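Can a Gripper Make You a Sweet Drink Yet? 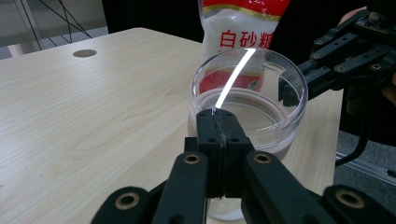
Page last changed: 5th September

I keep getting asked when a machine is going to take over the kitchen, so I've started this gallery to keep track – mostly for my own nosy reasons! The chore at the top is sugar water, and I picked it because my kids could do it before they could tie their shoes.

One gripper has the front rim of a clear plastic cup, with a shallow bit of clear liquid inside. The second one, with a hand on it, is coming in from the right. The red characters on the bag behind say white sugar.

Thin plastic cups are what I'd worry about. Squeeze a little too hard and the rim folds, too soft and you're mopping. A person feels that without thinking. Then there's getting sugar out of a floppy bag (I still spill it, and I've had 79 birthdays' worth of practice in this family).

My own guess is 2 or 3 more years before I'd trust one alone with a drink, and a good while longer for a shop counter that pours up to 200 a day. I'd love to be wrong – I hate making the drinks. More chores to come when I get to them.

Filed under: Home Robots, Kitchen Chores
14 comments | 6 shares
© Pumard Gallery Pages | Contact | Back to top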